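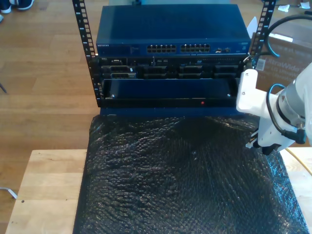
Do the switch first and the cables last, a reader of the May version wrote in to tell me, and I've come round to that, so the steps have been swapped. Thanks for that one!

Section 4: Fitting the switch and patching in (small open rack)

1. Put something soft under the rack. I use bubble wrap, because the feet on my old Stekeo frame chewed up a perfectly good table.

2. Switch at the top, server underneath. Do the screws up finger-tight, check it all sits level, then go round again with the screwdriver.

3. Leave a slot free below the server if you can. You'll want it one day (I always do).

Caution: power off and unplugged before you move anything. Servers are heavier than they look, so get a second pair of hands.

4. Now the patch leads. Mine are 75 cm ones from Noiphan, which reach nicely without flopping about. Hold the lead by the plug and never by the cable itself. 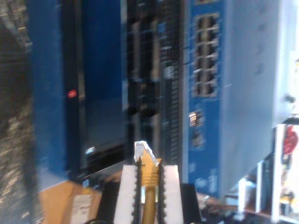 5. Line the plug up square with the port and push gently until it clicks. If it won't go, don't force it! Turn it over and have another look at which side the clip is on.

6. Give each lead a tiny tug. If it slides out, it wasn't home, so push it in again.

Note: label both ends before you start on the next lead. Leave the power off until you've done Section 5.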